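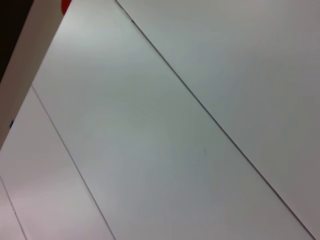 About Niltley

Hi, and thanks for clicking over to the page most people skip! I'm the person behind Niltley, a very small travel company that plans slow trips on rivers, lakes and canals. If you've ever looked at a map, followed some blue squiggle with your finger and wondered whether you could spend a week on it, we're going to get along fine.

I started this after a trip that went sideways. I'd booked a big-boat cruise, the water was too low for the boat, and they put all of us on a bus instead. Six days of bus. On the fourth one we stopped for lunch in a little town with a landing stage and a man renting out wooden rowboats by the hour, and I skipped the cathedral tour and rowed up and down until he wanted his boat back. I came home with blisters and a notebook full of questions (who rents boats? where do you sleep? can you bring a dog?) and kept going until I had a week's worth of answers.

That week became the Umitcombe Loop, which is still the trip I send most first-timers on. It's 40 miles of flat, sleepy water with three locks, a couple of very good bakeries and one stretch through reed beds where you'll hear more than you see. You paddle or motor in the morning, you're tied up by mid-afternoon, and your bags are already at the inn. The second trip was Pintér, which is a lake and a whole different mood, with windier afternoons, early starts and swimming off the dock before breakfast. I love it in September. I don't book it in July any more, the ferry wakes are just too much in a small boat.

Then there's Banar, our canal trip, and the one I get the most mail about. It runs high along a hillside with the valley way down below you, and the towpath is wide enough for bikes, so half your group can ride while the other half floats.

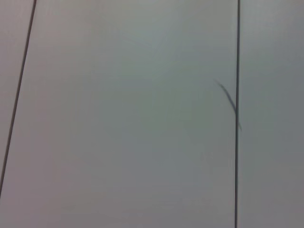 How it works with us is pretty simple. You write to me, I write back with a lot of nosy questions, and then I put together a route with the boats, the beds and the luggage transfers all lined up. I don't sell flights and I'm no good at visas, so you'll want to sort those out yourself. What you get from me is a day-by-day plan, a paper map with my scribbles on it and a phone number that I really do answer. I keep groups to eight people, and if you'd like to go as just the two of you, that's fine too, most of our guests do.

We had our best year yet last year: 1,229 nights booked across the three routes, which still makes me laugh when I think about the first season, when I knew every single guest by their shoe size (I was lending out the boots). The newsletter goes to 3,000 of you now. It comes out when I have something to say, so sometimes twice in a month and sometimes not for a whole season. Sorry about that!

A few things people ask me. No, you don't need experience for Umitcombe or Banar, and yes, you should have a little for Pintér. Kids are welcome from age six. Dogs can come on Banar only, and please tell me early, only some of the inns take them. We run from late spring to the first week of October, and booking for the next season opens in March. If a route closes for high water I'll move your dates or send your money back, whichever you like better.

I'm usually at my desk in the mornings and out checking docks in the afternoons, so if you call after lunch, leave a message and I'll call you back that evening. And if you've got a river of your own you think I should look at, send it over. I have a drawer full of those, and I'm working my way through it.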